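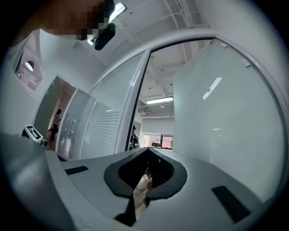

The office, looking up at the ceiling light and the pipes

Frosted glass office door: loose lever handle, and a rattle when the air is on

Asked by Nazmiye Işık
February 13, 2024
Viewed 1,503 times
Category: Doors and Hardware > Interior > Glass

We rent office space on the second floor of a building in Londwood. We moved in last December. The ceiling is white with thin white pipes and conduits running along it, and the lights are the rectangular kind. I mention the ceiling because of the second part of my question.

First part. The room we use for meetings has a tall frosted glass door. The handle is a silver lever on a rectangular plate. For the past few weeks the lever has had play in it. I can wiggle it up and down before it does anything, and if you pull on it the whole plate shifts a tiny bit against the glass. It still opens and closes the door. I would like to tighten it, but I cannot find a screw on the front of the plate. I took a flashlight to it and felt around the edges with a fingernail. I have not taken anything apart. I don't want to crack the door. The landlord's office told me a new pane would be 145 dollars "plus fitting" and that the cost would be mine if I broke it while working on it.

Second part. When the air comes on, the door rattles. It is a fast light tapping and it comes from the latch side. If I lean on the door with my hand it stops. When the air goes off it stops too. You can hear it from the desks, and on a phone call it is very annoying. I first thought it was one of the pipes overhead, and I spent most of a lunch break standing on a step stool with my hand on them. I am now fairly sure it is the door, but I would not rule out both.
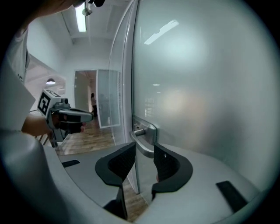
Frosted glass door with the lever handle

There is a small round piece on the plate just above the lever. I don't know if that is part of a lock or what. We have never had a key for this room.

What I want to know:

How do these handles come off if there is no screw showing?
Is it safe to tighten one on a glass door yourself, or should I be calling somebody?
Is the rattle the same problem as the loose handle, or a different one?

I have a set of hex keys, ordinary screwdrivers and a cordless drill, which I assume should stay in the drawer. I don't know the make of the handle. The paperwork from the last tenant mentions a company called Iordache as the door installer, but the phone number on it does not work anymore.

3 answers

Answer from Aurel Stoica
Marked as accepted by the person asking

I put in and repaired interior glass doors for a commercial contractor, mostly offices and a few clinics. I can't identify the make from the photo, so take this as how this type usually goes.

The handle

On most glass door sets the screws are hidden in one of these places.

A set screw in the neck of the lever. Look on the underside of the lever, close to where it meets the plate. It is very small and usually takes a hex key. It can be full of dust or metal polish, and then it looks like a mark or a dent. A mirror from a makeup bag helps, or use your phone's selfie camera.

Under a snap-on cover. The plate you see may be only a cover, with the real plate behind it. Look for a small notch along the bottom or one of the short sides. If there is one, a flat plastic tool goes in there. Do not use a steel screwdriver against the glass. An old plastic store card works if you don't have anything else.

On the other side of the door. Check there before you do anything else. Often one side is plain and the other side has the screws, and if you are always walking in from the same side you may never have looked.

Once you are in, there will normally be two or more through-bolts that clamp the two halves of the set together with the glass in between. There should be gaskets between metal and glass on both sides, clear or black, about as thick as a postcard. Look at those before you tighten anything. If a gasket has slipped out or torn, stop. Metal directly on glass is what breaks these doors. A replacement gasket set is cheap and any glass hardware supplier can match it if you bring in the old one.

If the gaskets look fine:

Have a second person hold the set on the far side so it can't drop.
Turn the bolts by hand, a little on one, then a little on the other, back and forth.
Stop when the plate no longer moves on the glass.
Don't use the drill, even on the lowest setting.

Then do the set screw in the lever neck. Play in the lever and movement in the plate are two separate things and you may have both. If the lever still flops after everything is snug, the return spring inside is worn and you need a new set or a new cartridge.

The small round piece above the lever could be a thumb turn or a cover for a cylinder. Try turning it gently with the door open. If it moves, see whether a bolt comes out of the edge. Do this with the door open, please. I have been called out for the other version.

The rattle

Probably related but not the same fault. When the air comes on, the pressure in the room changes and pushes the door against its stop or pulls it away. If the latch tongue has slack in the strike, the door moves back and forth in that slack and taps. You stopping it with your hand fits that.

Two fixes. One is to adjust the strike, if yours has slots for it: loosen its screws, move it a hair toward the stop, tighten. The other is clear soft bumpers or a thin strip of seal on the stop where the glass meets it. Start with the bumpers. Put one near the top, one near the handle height and one low. If the door then won't latch without a push, they are too thick.

Check the hinges also. Open the door halfway and lift gently at the handle side. If it goes up and down at all, leave it alone and call someone, and tell the landlord in writing.

As to doing it yourself: tightening, yes. Taking the door down, drilling, filing or cutting anything near tempered glass, no.

Comments on this answer (4)

Nazmiye Işık: Thank you. The screws were on the other side. I feel a bit silly. I have not touched the bolts yet, I will wait until Mircea is in to hold it.

Aurel Stoica: Good. Look at the gaskets first.

Mircea Surdu: Colleague of Nazmiye here. We did it. Both gaskets were in place. One bolt was barely finger tight and the other was fine. The plate is solid now. The lever has a little play but much less. There was a set screw underneath, packed with gray stuff.

Nazmiye Işık: Bumpers on order.

Answer from Mirko Mancuso

I wouldn't bother with any of that. We had glass doors at Vetside when I worked there and they all rattled. Somebody folded a piece of felt and stuck it where the latch goes in and that was the end of it. Took a minute. You can get felt pads for chair legs at any hardware store.

For the handle, put a wrap of plumber's tape around whatever is loose.

Also could be the pipes. Ours ticked all winter.

Comments on this answer (2)

Aurelia Bucur: Felt in the strike works until it wears through or gets pulled into the latch. Then the door sticks. The tape I don't follow at all, there is no thread there for it to go on.

Mirko Mancuso: Ours is still going as far as I know.

Answer from Aurelia Bucur

The accepted answer covers the hardware. I am adding something on the pipes and on the landlord, as I look after small office buildings for a management company called Potville.

Pipes. Thin pipes and conduits on a ceiling can tick or buzz if a clip has come loose. The way to tell is to turn the air on with the glass door wide open and held there, with a chair or a person. If the noise stops completely, it is the door and you can forget the ceiling. If there is still a sound, walk along under the pipe run and listen for the clip. Don't push rubber or foam in behind them yourself. You don't know which ones are electrical and which are water, and if any of them belong to the sprinklers you are not allowed to touch them in most leases. Report it and say where along the run you hear it.

Air. A door that gets pushed around every time the air starts can mean the room has supply but no easy way for the air to get back out. In a room with a frosted glass door that closes tightly, this happens a lot. If there is a return grille in there, check that nobody has moved a cabinet in front of it. If there isn't one, ask for the airflow to be turned down a bit at that vent. A building engineer can do it in a few minutes.

Landlord. I would ask them to confirm what that 145 covers. A tall door pane in tempered frosted glass has to be made to size, with the holes cut before it is tempered, and that figure sounds low to me. It might be only the deposit or the call-out. Get it by email. In most of the leases I deal with, loose hardware from ordinary use is on the building side anyway. Read the section on repairs before you pay for parts. If you have already tightened it, tell them that too, with the day you did it.

One more on cleaning. The gray stuff Mircea found in the set screw is likely polish or spray cleaner that dried. Spray the cloth and wipe the lever with that. If you spray the handle directly it runs in behind the plate and softens the gaskets over time.

Comments on this answer (3)

Nazmiye Işık: Did the test with the door held open. No noise at all, so it is the door. There is a grille and there were 6 boxes of brochures in front of it. We moved them and the tapping is less, though I still hear it when the air first starts.

Aurelia Bucur: The bumpers should take care of the rest. Leave the grille clear.

Nazmiye Işık: Bumpers are on, had to take the bottom one off again because it wouldn't latch. Quiet with two. Still waiting on the landlord about the price.

Related questions

Frosted film peeling at the corner of a glass door
Lever handle does not spring back up
Best way to get fingerprints off frosted glass
Office door closes too fast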